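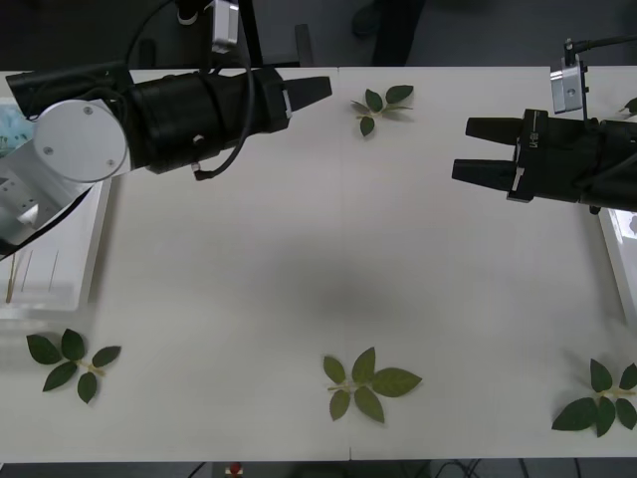 1/ Raminhos para arranjos de mesa: triagem antes da montagem

Fio curto sobre como separo folhagem pequena quando o arranjo leva hastes finas de madeira. Serve para ramos de quatro ou cinco folhas. Para folhagem comprida uso outro método.

2/ Superfície branca, sempre. Em cima de madeira ou de pano verde perde-se a diferença entre o verde-escuro e o verde-claro, e a triagem por tom deixa de ter utilidade.

3/ Os ramos ficam deitados e afastados uns dos outros. Na foto há quatro na mesa: um em cima, perto do centro, e três ao longo da borda de baixo. Folha sobreposta esconde manchas e pecíolos partidos.

4/ O da esquerda, em baixo, tem folhas ovais escuras e caule amarelado. O do meio é mais claro, com a folha maior virada para a direita. No mesmo arranjo, o escuro vai para a base e o claro para cima.

5/ Os palitos ficam no tabuleiro branco à esquerda, na diagonal. Postos assim, pega-se numa ponta sem arrastar os restantes.

6/ Corte do caule: 2 cm abaixo da última folha, em bisel. Menos do que isso e a fita não agarra. A Bożena Grabowska corta a direito e compensa com mais uma volta de fita. Também segura, mas engrossa a junção.

7/ Fixação: palito encostado ao caule, fita esticada a partir de cima, a descer. Não apertar em cima do nó da folha.

8/ Rendimento da última encomenda para a Pedlow, em abril: 20 arranjos pedidos, 19 entregues à primeira. O que faltava levou um ramo com folha rasgada no verso e foi refeito.

9/ Correção ao fio anterior: o Ardalan Rahimi avisou que eu tinha trocado a largura da fita. A que uso é a de 12 mm.

10/ Quem trabalhar com folhas mais largas, diga que comprimento de palito usa. Os meus ficam curtos a partir das seis folhas.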